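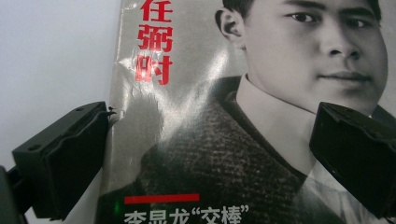
# Thinning out the bookshelves

I moved into this flat with 32 boxes, and more than half of them were books. That was a while ago now, and until September I had never gone through them properly. They went from the boxes to the shelves in whatever order I opened them, and when the shelves were full they went on the floor, then on the windowsill, then in a second row behind the first.

What started it was damp. The outside wall in the back room had gone grey low down behind the tall bookcase, and to get at it I had to take everything off. Once the lot was on the carpet I didn't want to put it all back.

I had tried to do this before and got nowhere, mostly by asking myself whether I might read a thing one day. The answer is always yes. This time I asked whether I would go and borrow it if I didn't own it. That cleared most of the crime novels in an evening, and all of the computing manuals, which were for versions of programs I haven't used in years.

The harder pile was the books in languages I can't read, or can't read well. I have more of these than I should. I used to buy them when travelling, as other people buy fridge magnets, and friends got into the habit of giving them to me. There is a Hungarian cookery book I have used twice with a dictionary. There is a Portuguese railway timetable. Sorcha Mac Mathúna, who I shared a house with as a student, gave me a stack of Irish school readers that had been her aunt's, and I have learned perhaps a dozen words from them.

I kept the readers and the cookery book. The timetable went.

Biographies were next. I don't reread them, as a rule. I read a life once and remember the childhood and the death, and the middle goes. I kept six, all of people I'd want to look up again, and let the rest go without much trouble. A few had pencil notes in the margins in my own handwriting, very sure of themselves, and I rubbed some of those out before passing the books on.

Getting rid of them took longer than choosing. The charity shop on our road won't take more than two bags at a time. The second-hand shop, Godari, gave me a fair price for the art books and wanted nothing else. Lwazi Potgieter at work took the maps and all the walking guides, and then came back for the box they were in.

The wall has been washed down and painted. I've put the bookcase back with a gap behind it the width of my hand, and screwed it to the studs on the side wall so it doesn't tip. The shelves are arranged by height, which I know annoys people. It means I can fit an extra shelf in, and I can find most things by remembering how big they were.

There is still one box in the hall. It has letters and old exercise books in it as well as ordinary books, so it needs a free afternoon and I haven't had one yet. I'm also short of five shelf pegs, if anyone knows where to get the old brass kind.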